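Let the planner say it doesn't know

I have been writing motion planning code long enough to have grown fond of it, the way you grow fond of an old car with a door that sticks, and I'd like to make a small plea on behalf of everyone who has to read its logs. When a planner can't find a path, it should tell us what it was missing. Ours at Trotar used to print "no solution" and go quiet, and I spent a good part of December staring at those two words over cold coffee.

I went back through 1,214 failed requests that month (my family was very patient with me), and in 285 of them the planner had treated space it had never looked at as if it were solid. A wrist camera sees what it's pointed at and very little else, bless it. The far side of a bench, the gap under a counter, whatever is behind the fingers themselves: all of that is a guess until the arm turns and looks.

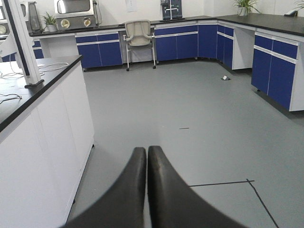
So we gave the map a third label, "unseen," next to "free" and "occupied," and let the planner hand that back up the stack. Now it can ask for another look before it gives up. The change took two of us five days, most of it spent on tests, and I do wish I'd done it years ago!

I know the argument against it, that a third state makes every function downstream messier. It does, and I've written some of that mess myself. I'd still take it over a tidy answer that's wrong.

Sunita Pennington

Recent posts
Moving our launch files to Jitville
Notes on the Ostrowski collision checker
Why I still log joint torques
Cultalent workshop: slides and corrections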